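White blows out in close ups, how to fix?

Vicente Farías
12/13/21
Trying to get close shots at my workbench. Black parts come out OK, anything white goes to a blank band. No detail at all. Lamp is 40 watt, desk is white too. Tried 2 bulbs, same thing.
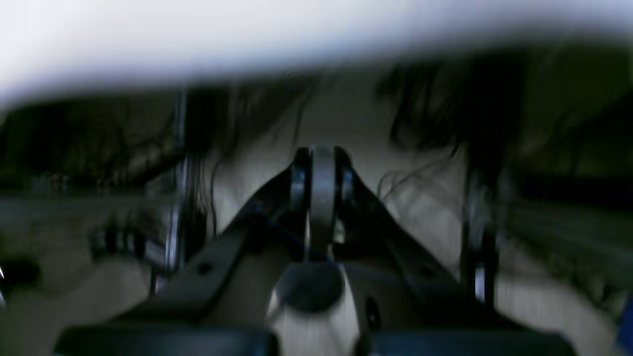
White band on top, black parts below

Drulach
Exposure. Its metering on the dark stuff so white gets blown. Tap on the white part or drop exposure a notch, then lift the shadows later.

Zesov
move the lamp back. grey card on teh desk helped mine

Malhotra
same problem, following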